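Bag shelf at Gimilell Hall to stay open through the winter

Sunday, August 11, 2024

Anyone in Ernovbridge who has a kitchen drawer so full of carrier bags and shoppers that it no longer shuts properly will be pleased to hear that the bag shelf at Gimilell Hall, which began as a small try-out in January and was only ever meant to last until the summer, is going to carry on right through the colder months as well.

The idea is a simple one, and it has been taken up with a good deal more enthusiasm than was expected. You bring in the bags you have too many of, you leave them at the hall, and anyone who has come out without one (and which of us hasn't done that, usually on the day of the big shop?) can take one home for nothing. Next to the bags there is now a sharing table for unopened food and drink, so that the odd tin or carton bought by mistake can go to a home where it will be enjoyed.

So far 107 households have signed up to the scheme, a fair few of them from the new streets over on the Rakevberg side of town, which is quite a walk on a warm afternoon. The hall has thanked every one of them in its summer newsletter, along with the Zamani grocery on the corner, where a box by the till takes in bags on the days when the hall is shut.
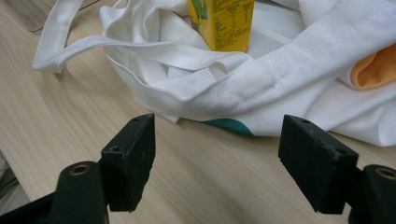
Sorting is the part of the job that takes the time, and it is done on the light wooden table in the side room, with the kettle on and usually a plate of something going round. Bags come in every size and in every state, some of them folded as neatly as pillowcases and others squashed into a ball, and the first thing is always to have a look inside. A surprising amount gets left behind, from shopping lists to single gloves, and a white bag with its strap trailing over the wood may well have a bright yellow drink carton still standing up in the folds. Drinks like that go across to the sharing table, as long as they are sealed and in date, and the bag is shaken out and put with the others of its kind.

Cloth bags are taken home and washed before they go on the shelf. That has meant a lot of washing – 391 of them have been through somebody's machine since the scheme began – and the hall would be very glad to hear from a few more people with a washing line and a free morning. Bags with torn handles are not thrown away either. They are set aside for the sewing group, who meet in the same building and have become rather good at mending them, and anything past mending is cut up for dusters.

There has been one change to the way the room is run, and regular visitors may have noticed it already. In the early weeks the bags and the things found in them were all put down together, and by the end of a busy session it was hard to say what was waiting to be looked at and what was ready to go out.
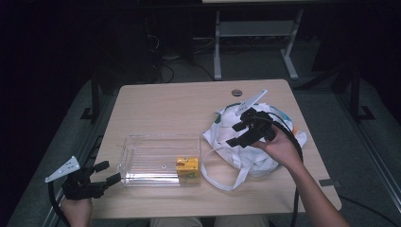

Trays have made the difference. The hall bought 44 of them in the spring with money from the cake sale, and they are now used for anything that comes out of a bag or is handed in for sharing, so that food and drink stay in one spot and the bags in another. They are clear plastic and fairly shallow, and it takes only a glance to see a yellow carton up against the side of one while its neighbour, a crumpled white bag with touches of teal and orange, waits on the table beside it. Once a tray has been checked for dates it is carried through to the front, and people are welcome to help themselves without having to ask or to give a reason.

The hall's hope is to have passed on nearly 2000 bags by the time the shelf has its first birthday, and there will be tea and a slice of cake for all comers when that day arrives. In the meantime, would everyone please check the bottom of their bags before handing them in, and keep back any that have held raw meat or garden chemicals, as these cannot be used at all.

The shelf is open on weekday mornings and there is no need to book. Larger loads are best brought to the side door, where there is a ramp and somewhere to pull up for a minute or two. Anybody who would like to lend a hand with the washing or the sorting can leave their details at the hall or with the Zamani grocery, and a form for new households is pinned up just inside the porch.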